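Small-Parts Drawers: What to Check Before You Reload Them

Apr 27, 2023

The February issue covered labels and label tape. Several readers wrote back with the same follow-up, which was what to do about the drawer cabinets the labels go on. Most of the letters described one of two complaints: drawers that bind on the way in, and drawers that come out too easily and land on the floor. Both are usually fixable with a damp cloth, a straightedge and an hour of patience.

The notes below apply to molded plastic cabinets with clear pull-out drawers, the type sold for screws, beads, fuses, sewing notions and fishing tackle. Steel cabinets with plastic drawers behave a little differently and are covered briefly near the end.

How the cabinet carries the load

A plastic drawer cabinet is a shell divided into openings. The side panels and the vertical dividers carry weight down to the base. The horizontal rails and ledges set the height of each opening and give the drawer a surface to slide on. There are no rollers and no metal runners in most of these units. The bottom edges of the drawer rest on the ledge, and the ledge is what wears.

A loaded drawer also pushes on the ledge unevenly. When it is closed, its weight is spread along the full depth of the opening. When it is pulled three quarters out, nearly all of the weight sits on the front lip of the ledge, and the rear of the drawer lifts against whatever is above it. A cabinet used this way for years will show a slight dip at the front of the busiest openings. You can find the dip by laying a steel ruler across the ledge and looking for light underneath.

The dip by itself is harmless. It becomes a nuisance when the drawer next door was loaded differently and the divider between them starts to lean. At that point one opening is narrower at the top than at the bottom, and the drawer in it rubs.

Emptying and cleaning

Take every drawer out before doing anything else. Set them down in the order they came out, left to right and top row first, on a sheet of cardboard. Drawers of the same nominal size are not always interchangeable after long use, and keeping the order saves a second round of fitting.

Empty each drawer into a shallow tray. Do not tip it over the cabinet. Small washers fall behind the rear wall of an opening and are the most common reason a drawer stops short of closing.

Wash the drawers in lukewarm water with a few drops of dish soap. Hot water can warp thin drawers, and the clear types are the worst for this. Skip the dishwasher. Skip acetone, paint thinner and any cleaner with ammonia as well. Clear styrene drawers exposed to solvent develop fine cracks at the corners, and the cracks go on growing after the solvent is gone. Old label adhesive comes off with cooking oil left on for ten minutes and then washed away with soap.

Stand the drawers on end to dry. Moisture held in the molded corners will put rust on plain steel fasteners within a week.

The shell can be wiped in place. Use a narrow bottle brush for the back of each opening, then a dry cloth wrapped around a ruler for the ledges. Check the cloth. Gray or colored powder on it is worn plastic, and the opening that produced the most powder is the one to look at first.

Checking the fit

Return the empty drawers one at a time. Each should slide home under light finger pressure and should not rock by more than a millimeter or two. If a drawer binds, try it in the neighboring opening. If it binds there as well, the drawer is the problem. If it slides freely, the opening is.

Look closely at the side walls of the drawer. On many clear bins the wall thickens toward the front edge, and small notches or ridges may be molded into it. Burrs on these features will catch on the divider. They can be taken off with two or three strokes of 400-grit paper wrapped around a craft stick. Go lightly, then rinse.

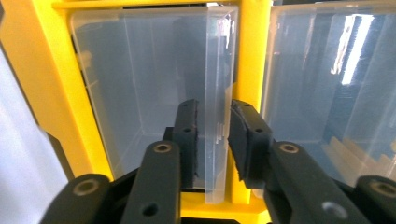

Clear drawers side by side in a yellow cabinet, with the divider post between them.

For a leaning divider, empty the openings on both sides, fit the drawers that run best, and leave them in place for a few days. A slight lean will often relax once the load is gone. A divider that has turned white at its base has been stressed past the point of recovery. Use the openings beside it for light items only.

Dry lubricant is acceptable on the ledges, applied sparingly. Paraffin rubbed on and buffed off works well and leaves little residue. Avoid spray oils, which collect dust and will get onto the contents.

Reloading

Weight matters more than volume. A drawer half full of brass fittings is heavier than a full one of wire nuts. Our general practice is as follows:

Bottom rows: bolts, brass, anchors, anything solid and dense.
Middle rows: wood screws, hinges, electrical connectors.
Top rows: washers, O-rings, thread, felt pads, empty spares.

Fill to no more than two thirds of the drawer height. Overfilled drawers catch on the rail above, and the usual response is to pull harder, which bends the rail.

Balance left and right as well. If a heavy drawer must go in an upper row, put another of similar weight in the same row on the other side of the divider.

A cabinet that is not fastened to the wall should be treated as top-heavy as soon as two drawers in an upper row are open together. Screw it to a stud, or stand it at the back of a deep bench.

Steel shells

On steel cabinets the ledges do not dip, but the folded edges shave the drawer bottoms. Run a fingernail along the underside of a drawer. If you feel a groove, smooth the matching fold with a fine file, wipe away the filings and apply paraffin to the edge.

Reader results

The Liltcombe tool library went through its whole fastener wall over the winter and sent in its tally: 807 drawers washed, 80 of them set aside for cracks or missing stops. Most of the cracked ones had been cleaned with solvent at some point. The library now keeps a bottle of dish soap on the bench and has moved the solvent cans to another room.

A sewing group in Brornirdale reports that it retired its printed drawer index, which had grown to 753 entries, and went back to gluing one sample button to the front of each drawer. The group finds this faster. Use a removable glue if you try it.

Parts and supplies

Kanow replacement drawers are back in stock at the counter in the small and medium sizes. Bring an old drawer along for comparison, as the stop tab was moved on the later run. Lindgren divider inserts fit the medium size only and need trimming at the rear corner for cabinets with a rounded back wall.

Next issue: pegboard hooks, and how to stop them from coming out with the tool.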